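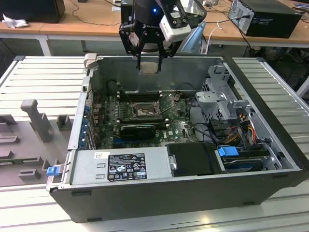
トップ 新着 クルマ モバイル オーディオ レビュー 特集

クルマ > カー用品 > デジタルキー

最終更新:午前10時40分

後付けデジタルキー「Trolla」、5月に出荷開始へ 月額1,111円に見合うかはまだ見えない

Wonuvowは、手持ちのクルマに後から取り付けるデジタルキー「Trolla」の出荷を5月に始めると発表した。スマートフォンを持って近づけばドアが開き、離れれば閉まる。エンジンの始動にも対応し、家族に一時的な鍵を送ることもできるという。新車のカタログでは珍しくなくなった機能を、何年も乗っているクルマで使えるようにするのが売りだ。

狙いはよくわかる。鍵のためだけに新車へ買い替える人はいないし、いま走っているクルマの大半はスマートフォンの鍵に対応していない。後付けで済むならそのほうがいい、という人は確かにいるだろう。ただ、発表資料を最後まで読むと、肝心なところがいくつも空欄のまま残っている。

製品は、ダッシュボードの裏に収める制御ユニットと、車内に貼る小型のアンテナ、それにスマートフォン用アプリで構成される。取り付けは用品店チェーンのMacPhersonが独占的に引き受け、部品だけの販売はしない。自分で配線をいじりたい人は最初から対象外ということになる。

利用料は月額1,111円。最初の12か月は本体価格に含まれ、その後は毎月の支払いが発生する。では本体価格はいくらかというと、これが発表されていない。取り付け工賃も「車種により異なる」の一言で、目安すらない。出荷の月まで決まっている製品で、店頭でいくら払うのかがわからないというのは、どうにも順番がおかしい。

支払いをやめたらどうなるのかも気になるところだ。資料の脚注によれば、契約が切れると鍵の共有、利用履歴の表示、遠隔での施錠が使えなくなる。近づいて開ける基本機能は「一部の条件で継続して利用できる」とされているが、その条件の説明はどこにもない。編集部から問い合わせたところ、Wonuvowの広報窓口からは「詳細は出荷までに案内する」との回答があった。予約の受け付けはすでに始まっている。

鍵という製品の性質を考えると、ここを曖昧にしたまま予約を取る姿勢には首をかしげる。音楽配信なら、解約すれば聴けなくなるだけの話だ。自分のクルマのドアが開くかどうかが契約の状態に左右されるのであれば、買う前に知らせておくべき情報だろう。

■対応は18車種、年式には触れず

発売時の対応車種は18車種とされている。公開された一覧には車名だけが並び、年式もグレードも書かれていない。同じ名前のクルマでも、世代が変われば電装系はまるで別物になる。スマートキー付きの上位グレードと、金属の鍵を差し込んで回す下位グレードとでは、取り付けの難しさがそもそも違う。

一覧の下には小さく「仕様により取り付けできない場合があります」とある。判定はMacPhersonの店頭で行うとのことで、予約した後に断られる可能性も残る。その場合に予約金が全額戻るのかどうか、予約ページの規約には「所定の手続きにより対応」としか書かれていない。

さらに厄介なのが、純正の盗難防止装置との関係だ。近年のクルマは、正規の鍵に入った電子的な照合情報がなければエンジンがかからない。後付けのリモコンエンジンスターターでは、この照合を通すために純正の鍵を車内に残す方式や、照合情報を中継する方式が使われてきた。Trollaがどの方式をとるのか、資料には「独自の認証技術」という言葉があるだけだ。

もし予備の鍵を車内に収める方式だとすれば、話はだいぶ変わってくる。ガラスを割って車内に入った人間の手の届くところに、本物の鍵があることになるからだ。この点についても問い合わせたが、「セキュリティ上の理由から回答を控える」とのことだった。攻撃者に手の内を見せたくないという事情はあるにせよ、鍵が車内に残るかどうかくらいは、買う側に答えてもよさそうなものだ。

■「2,882回成功」の中身

Wonuvowが強調しているのが、認証に使う通信部品の信頼性である。部品はBondanoが供給する近距離無線モジュールで、事前の試験では2,882回の解錠操作にすべて成功したという。発表資料の1ページ目に大きな文字で載っている数字だ。

一見すると頼もしい。しかし、試験に使ったクルマの台数も、スマートフォンの機種も、場所も気温も記されていない。屋内の試験台に同じ端末を置いて繰り返した2,882回と、雨の立体駐車場でかばんの底に入れた端末を使った2,882回では、意味がまったく違う。成功の定義もわからない。ドアの前で待たされた末に開いたものも成功に数えているのか、即座に開いたものだけなのか。

回数そのものも、鍵の試験としては見た目ほど大きくない。通勤と買い物に毎日使うクルマなら、一人の利用者がそう長くかからずに届いてしまう回数だ。複数の車種と複数の端末で分けて試したのなら、一つの組み合わせあたりの回数はさらに減る。

Bondanoは自社のサイトで同じモジュールを紹介しているが、そちらには試験回数の記載がなく、用途の欄には「物流機器、住宅設備など」とある。車載という文字は見当たらない。車載向けの部品には、真夏の車内の熱や真冬の冷え込み、走行中の振動に耐えることが求められる。Wonuvowは「車内環境を想定した評価を実施済み」としているものの、評価の内容も結果も公開していない。

中継攻撃への対策も説明が足りない。持ち主のそばにある鍵の電波を離れた場所まで引き延ばし、近くに鍵があるとクルマに思い込ませる手口は、以前から知られている。最近の純正デジタルキーには、電波の往復にかかる時間から距離を測って見破る仕組みを備えたものもある。Trollaの資料には「高度な暗号化により安全」とあるが、暗号化された電波をそのまま中継するのがこの手口なので、暗号の強さを語っても答えになっていない。

■電池切れのときは従来の鍵で

スマートフォンの電池が切れた場合については、珍しくはっきり書かれている。「従来の鍵をご使用ください」だ。つまり、これまでの鍵は引き続き持ち歩くことになる。手ぶらで出かけられるという宣伝文句のすぐ下に、この注意書きがある。

クルマ側のバッテリーへの影響も触れておきたい。端末が近づくのを待ち受ける以上、駐車中も制御ユニットは電力を使い続ける。週末しか乗らない人や、冬に長く置いたままにする人にとっては、小さな待機電力でも無視できない。資料の仕様表では待機時の消費電流が「微小」となっていた。仕様表に形容詞が入っているのは、あまり見たことがない。

取り付け後にクルマ側の保証がどう扱われるかは、自動車メーカーや販売店の判断に委ねられるという。これは後付け用品全般に言えることで、Trollaだけの問題とは言えない。とはいえ、施錠と始動に関わる配線に手を入れる製品である。ドアが開かない、エンジンがかからないという不具合が出たとき、Wonuvow、MacPherson、クルマの販売店のどこに電話をすればよいのか、窓口は一本にまとめておいてほしい。現状の資料には、アプリの不具合はWonuvow、取り付けの不具合はMacPhersonとだけある。原因がどちらにあるかわからないまま駐車場で立ち往生している利用者には、あまり役に立たない区分けだ。

中古車として手放すときの扱いも未定のままだ。ユニットを外すのに工賃がかかるのか、次の持ち主に契約を引き継げるのか、前の持ち主の端末に鍵が残らないことをどう保証するのか。共有した鍵の取り消しはアプリから行えるが、クルマが圏外にあるときに取り消しがいつ反映されるかについては記述がなかった。地下駐車場に置くことが多い人なら、確かめておきたい点だろう。

鍵の共有機能そのものには、便利な場面がありそうだ。離れて暮らす家族にクルマを貸すたびに鍵を受け渡す手間はなくなるし、時間を区切った鍵を発行できるのもいい。純正のデジタルキーでは対応端末が限られることもあり、後付けの製品がそこを広く拾ってくれるなら歓迎する人は多いはずだ。アプリの対応OSのバージョンは、まだ公表されていない。

MacPhersonでは、出荷開始に合わせて一部店舗に体験用の車両を置く予定だという。どの店舗になるかは後日の案内となる。同社は取り付け作業について「研修を受けた担当者が行う」と説明しているが、作業時間の目安は示していない。代車が必要になるほどの作業なのか、買い物の間に終わるのかも、いまのところ不明だ。

予約はWonuvowのサイトで受け付けている。予約金は本体価格に充当されるとのことだが、充当される先の金額が未発表である以上、急いで申し込む理由は見つけにくい。少なくとも本体価格と年式別の対応表、それに解約後に残る機能の一覧が出てから判断しても遅くはないだろう。Wonuvowはこの三点について、いずれも出荷開始までに公開するとしている。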